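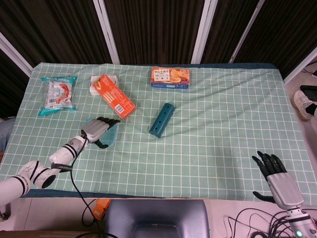
Cuiping Tang

Snack table check, Brerness break room
Saturday, March 5, 2022

1. Tablecloth flat, no trip or snag risk: PARTLY. Slightly wrinkled. I was told it had been smoothed. I'd like to see by whom.

2. Food packets sealed: NOT CONFIRMED. The snack bag has crimped ends top and bottom, and people take that as proof. It proves the bag was made that way. Squeeze it and check the seams.

3. Labels readable: PARTLY. The biscuit box has Chinese characters and nice round golden biscuits on the lid. Lovely, but a picture is no use to someone with a nut allergy. Put an English allergen card next to it.

4. Cartons closed: NO. There is a white tray or flap sticking out from under the upper end of the orange box. Volkan Erdem calls this "fine." Push it in or take the box off the table.

5. Containers marked with contents and date: OPEN. The light-blue plastic one needs a sticker if it is going to hold food. We agreed on this in August and I have my doubts that anyone wrote it down.

6. Non-food items kept apart: NO. The dark teal cylinder with the small holes looks like a pipe or a handle to me. Whatever it is, it does not belong with biscuits.

Result: not passed. Recheck in 3 days. I will bring the stickers myself.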